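Poro übernimmt Oberflächensparte von Allinum

Neue Lackierlinie für Tischplatten und Möbelfronten in Stiltby in Betrieb

Stiltby, April 2020 - Die Poro GmbH hat die Übernahme der Sparte Oberflächentechnik von Allinum abgeschlossen. Der Kaufvertrag wurde im Januar unterzeichnet. Über den Kaufpreis haben beide Seiten Stillschweigen vereinbart. Zum übertragenen Geschäft gehören zwei Lackierlinien, das Prüflabor sowie sämtliche Rezepturen für wasserbasierte Klarlacke auf hellen Hölzern.

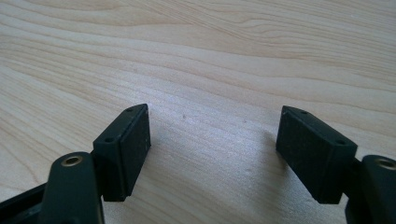
Die Produktion wird am Standort Stiltby zusammengeführt. Die dortige Halle verfügt über eine Nutzfläche von 2344 Quadratmetern und wurde für den Walzauftrag mit anschließender UV-Härtung umgerüstet. Verarbeitet werden furnierte und massive Platten bis zu einer Breite von zwei Metern.

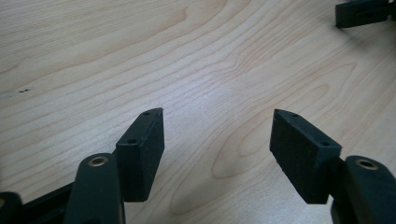
Der Glanzgrad lässt sich je Auftrag zwischen matt und seidenglänzend einstellen. Die Abluft der Trocknungszone wird über einen Wärmetauscher geführt und zur Vorwärmung der Zuluft genutzt. Lackreste aus der Walzenreinigung werden getrennt erfasst und extern aufbereitet.

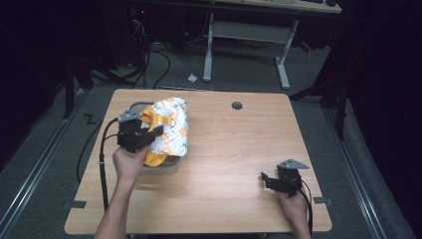 Die Beschichtungsserie 402 bleibt unter der bisherigen Bezeichnung lieferbar. Artikelnummern, Gebindegrößen und Sicherheitsdatenblätter ändern sich nicht. Bestehende Rahmenverträge gehen mit allen Konditionen auf Poro über - eine gesonderte Zustimmung der Kunden ist nur bei Verträgen mit Abtretungsverbot erforderlich.
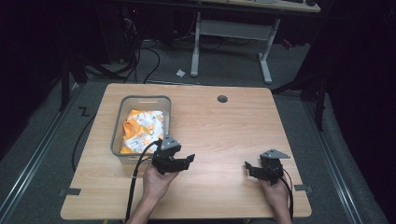 Den Vertrieb in Frankreich und den Benelux-Ländern übernimmt Lecomte. Der Handelspartner führt künftig ein Auslieferungslager für Standardgebinde; Sonderfarbtöne werden weiterhin ab Werk versandt. Technische Anfragen und Reklamationen zu Lieferungen aus der Zeit vor der Übernahme bearbeitet das Prüflabor in Stiltby.

Über Poro
Poro entwickelt und fertigt Beschichtungen für Holzwerkstoffe im Innenausbau. Abnehmer sind Möbelhersteller, Ladenbauer und Plattenveredler.

Pressekontakt
Poro GmbH, Unternehmenskommunikation, Stiltby
Abdruck honorarfrei, Belegexemplar erbeten.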